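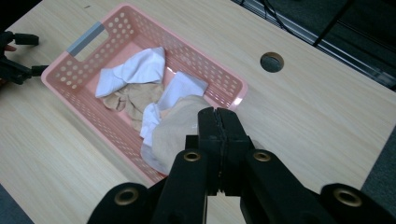
Chapter 5. The Laundry Problem

Search this book Go

Let me begin with a small confession. When I started teaching this course in Rostport, I told my students that a machine would be folding my laundry before the first of them graduated. They have long since graduated, and I am still folding it myself, usually in front of the television!

It seemed a fair guess at the time. Machines had been welding, painting and packing for years, and a pillowcase looked like a much easier customer than a car door. But a car door keeps its shape – you can tell an arm where the edge will be, and there it is. A stocking bunched up in a basket has no edge to speak of, and a crumpled white cloth lying next to a folded one may well be the same sort of cloth, though a camera has to work hard to see it.

2 comments 562 shares

My friend Joelle Chamoun spent a good while at the Burnlow laundry, where over 2000 pieces go through on a busy day, and she likes to say that the washing was solved by our grandparents and the picking up is still waiting for us. I think she is right (she usually is), and so we'll spend this chapter on picking up: how to find one piece in a pile, where to take hold of it, and how to tell whether a second piece is coming along for the ride.

We use cookies to remember your page. Accept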